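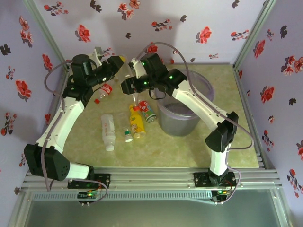
Butden Printmakers: progress report to the Howells Fund
Second report, covering the period to the end of April
Prepared by Carys Dafis

Work on the linocut series continued through the period. The grant pays for materials, press hire and a contribution to my studio rent while I complete the set and prepare it for exhibition. There has been one change to the schedule, set out under Timing.

Prints

The plan was for 19 prints of the Prambridge estuary. Eleven are editioned and signed. Three more have been proofed and need another round of cutting before I'm happy with the mid-tones, mostly in the mudflat areas where the grey came up too flat. The remaining five are drawn and transferred to the lino.

I moved from a water-washable ink to an oil-based one after the first four blocks. Colour is stronger and the registration has improved, as the ink stays workable on the slab for longer. Drying time is much worse. I allow five days between layers in cool weather, and the racks fill up quickly.

Edition size is 31 for all the small prints, as agreed. The two large ones will be smaller editions, and I'll confirm the numbers once I have proofs.

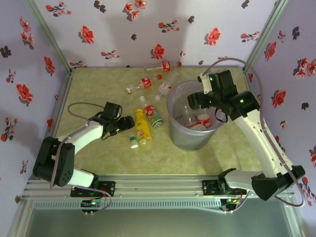

Reading time: 2 minutes

Press hire

The Zumetti press was out of use for part of March while the bed was re-levelled. I lost four booked sessions and have been given credit for all of them. Small blocks were printed by hand with a baren in the meantime, and two of those impressions were good enough to keep in the edition.

Exhibition

Nuria Alemayehu has offered the upstairs room at the Prambridge gallery. It has decent north light and enough wall for the full series hung in a single line. Framing will be plain oak with no mount. I have two quotes and am waiting on a third.

Nuria has asked for one evening talk and a short printed list of works. I've said yes to both. Neither was in the original application, but the cost of the list is small and I can cover it.

Budget

Spending on paper is over the estimate. The Japanese paper I had priced was discontinued and the replacement is dearer per sheet. Ink and lino are under. Some $2000 of the grant is unspent and is set aside for framing.

Timing

The last block was due to be printed by June. With the press closure and the slower drying, I now expect to finish in July. The exhibition opens in September and that date hasn't moved.

Next period

Recut and edition the three proofed blocks. Print the first of the large ones. Confirm the framer and send Nuria the titles and dimensions for the list of works.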